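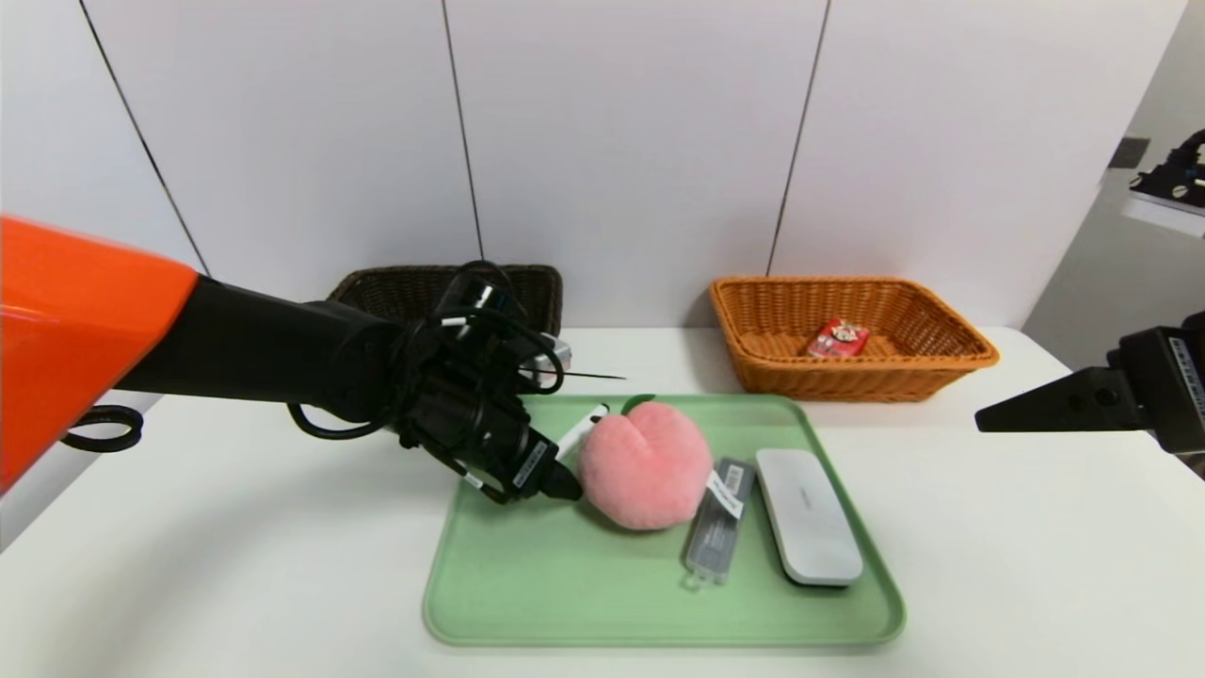

Trays or baskets for the stuff that has no home?

Home & Storage > Small Spaces
6 replies

valbona_s
I'm trying to get one white table under control. Right now I have a light green plastic tray at the front and two wicker baskets behind it, one dark brown and one orange-tan. On the tray at the moment are a plush peach, a slim dark gray case and a white oval thing with lettering on top. The tan basket has a small red package in it. My question is whether the tray should stay or whether everything should go in the baskets. I keep moving things back and forth and I'd like to settle it.
– Valbona Stan

drawer_liner
Lose the tray. A tray is just a table on top of your table. Anything flat ends up covered. Put the two baskets where the tray is now and sort by size.

rgachanja
I disagree. I've used a tray by my door for six years. The raised rim stops things from rolling off, and a round plush toy will roll. Baskets are fine for things you don't need to see. If you put a slim case in a deep basket you'll be digging for it every morning.

hallway1860
Depends on the basket. The tan one has flared sides, so you can see in without lifting anything out. I'd keep that one for small packages and snacks and use the dark one for whatever you use least. Dark wicker hides things. I lost a set of keys in mine for most of September.

Also, cut the tags off. The peach still has a white one on the side and the gray case has one with a barcode. Stuff with tags on always looks like it's waiting to be returned.

drawer_liner
Leave the tags until you're sure you're keeping it. I threw out a tag once and Lotgate wouldn't take the item back.

rgachanja
Fair point on the tags. I still say keep the tray. What I do is clear it every night before bed. Whatever is on it goes to its own place or into a basket. It takes a couple of minutes. If something lands on the tray three nights in a row, it gets a permanent spot.
– Rehema Gachanja

valbona_s
Thanks, all. I'm keeping the tray for now and trying the nightly clearing. The peach is going on the shelf in the bedroom. The tags stay on until I've decided about the case. I may swap the dark basket for something shallower. Does anyone have the low Visell one? The listing doesn't give a height and I only have a narrow strip behind the tray.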